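Progress report to the Brustetti Fund, October 16, 2020

**Project:** Clurum mobile arm, setup and upkeep of the machine and its simulated apartment

This report covers the work since March. In that month's report the Clurum was off the floor with a damaged wrist, and the simulated version of it didn't match the real one well enough to be of use. Both problems have been dealt with. Some smaller ones are still open and are listed at the end.

## Wrist repair

The wrist joint was removed, opened and rebuilt. The bearing on the motor side had worn unevenly, and grit from it had reached the encoder disk. We replaced the bearing, the seal and the encoder. The gear set was cleaned and put back, because wear on the teeth was within the limit in the Plurnier manual.

The first reassembly wasn't good. The joint moved freely by hand but drew too much current in one direction. We took it apart again and found the seal seated at a slight angle. A new seal was pressed in with a flat plate in place of the hand tool, and the current has been even both ways since then.

The cable through the forearm was replaced at the same time. The old one had been chafing on the inside edge of the cover. The edge is now filed and taped, and the cable has a little more slack at the elbow. Anyone who removes the cover should look at the tape before closing it up.

## Matching the simulated arm to the real one

After the rebuild, every joint offset had to be measured again. The wrist came back with a different zero point, and the old values put the fingertips well away from where the software thought they were. We measured the real arm on the jig, entered the values, and then ran the same motions on both. The two agreed on all joints except the elbow. That was traced to the simulated forearm, which still had the mass of the older cover. It has been corrected.

Joint friction took longer. The values supplied with the model were for a new arm, and ours isn't new. We now use measured friction for the wrist and elbow and the supplied values for the rest. The shoulder may need the same treatment later.

## The simulated apartment

The apartment now has 80 start positions for the arm, spread over the kitchen, the hallway and the rooms off it. We check the machine's settings in the apartment before they go onto the real Clurum. A setting that fails there doesn't get loaded.

The counter tests are where most gripper settings get changed. The tile meets the countertop on two sides, so the arm has to come in from the front and over the top of whatever is nearest. Clear glass, a soft sponge and a pump bottle all stand on the same surface, and the finger force that suits one of them doesn't suit the next. We load three force profiles and switch between them by object type. The profile for clear glass is the lowest and also the slowest to close.
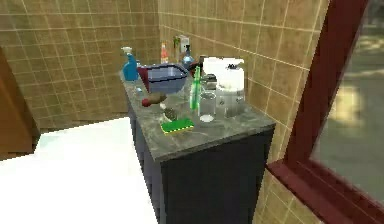 Regula Bühler asked whether the three force profiles would still hold once the finger pads began to wear, and whether anyone would notice before something was dropped. She would like to see a pad check written into the routine, with a limit that a technician can read off a gauge.

We agree with the point. The profiles were set with new pads, and a worn pad needs more force for the same hold. A pad check is now part of the upkeep list below. The limit will be set once we've had a full set of pads wear down on the real machine. Until then, pads are swapped after 66 hours of gripping time, even if they look fine.

One more note on the gripper. The simulated pads were too sticky at first. Bottles that slid out of the real fingers stayed put in the simulation, which made every profile look better than it was. Contact friction has been lowered to match pull tests on the real pads. Two profiles that had passed then failed and were redone.

## Base and door clearance

Door work has mostly been about the base. The Clurum turns on two driven wheels and a caster, and the caster swings wide when the base backs away. In a corner next to a door there may not be room for that swing. In the hallway we keep a shovel leaning in the corner on the handle side, so the base has to line up with the door handle and stay clear of the shovel as it turns. The floor also changes at the door end of the hall, from smooth grey to parquet.

The safety margin around the base was too small on the left side. The value had been entered for the bare base and left out the bumper. The margin has been corrected in both the simulated and the real settings file, and the two files are now compared automatically each time the machine starts up. If they differ, the drive stays locked until someone signs off on the change.
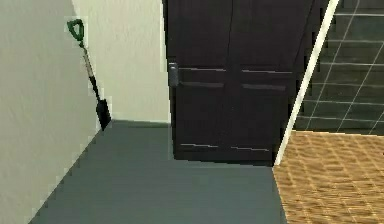 We also changed how the base approaches a handle. It used to drive straight at the door and turn at the end. Now it turns early and comes in along the wall at low speed, with the arm folded. The arm unfolds only after the wheels have stopped. The new approach is slower — we accept that — but it puts less side load on the caster bracket, which had started to bend on the real machine. The bracket has been straightened and a stiffer one is on order from Srivastava.

The wheel encoders were recalibrated after this. The right wheel had been reading slightly short, enough to leave the base crooked at the end of a long hallway run. The tire on that side was replaced and the new diameter entered.

## Test results

We completed 2879 simulated runs with the rebuilt arm's settings. They produced 13 separate faults that had to be fixed in the settings or in the control software. Most were in three groups:

- The arm stopped short because a joint limit had been set too tight after the rebuild.
- The gripper closed before the fingers were fully around the object.
- The base stopped and wouldn't restart after the safety margin had been touched.

All of these have been fixed and rerun. The third was the most trouble. The stop itself was correct, but the restart logic waited for a signal that the new software no longer sent. Operators had been getting around it by cycling the power, and for that reason it wasn't reported earlier. The logbook now has a line for power cycles.

Tests on the real machine have begun with counter work only. Door work will wait for the new bracket.

## Upkeep routine

The routine now in use is:

**Before each session**
- Check the emergency stop and the bumper.
- Wipe the finger pads and look for cuts.
- Read the settings comparison on the start screen.

**Every week**
- Run the wrist through its full range and log the current both ways.
- Clean the wheels and caster.
- Measure pad thickness and write it down.

**Every month**
- Open the forearm cover and look at the cable and tape.
- Check the joint offsets on the jig.
- Rerun the full set of start positions with the current settings.

The monthly check takes most of a day. We've tried splitting it in two, but the jig has to be set up again each time and nothing was gained.

## Open items

The caster bracket hasn't arrived. Shoulder friction is still at the supplied value. The battery holds less charge than it did in March, and we'd like to replace it before door work starts on the real machine. There is money left in the parts line for this, and we ask the Fund to confirm that it can be used for the battery.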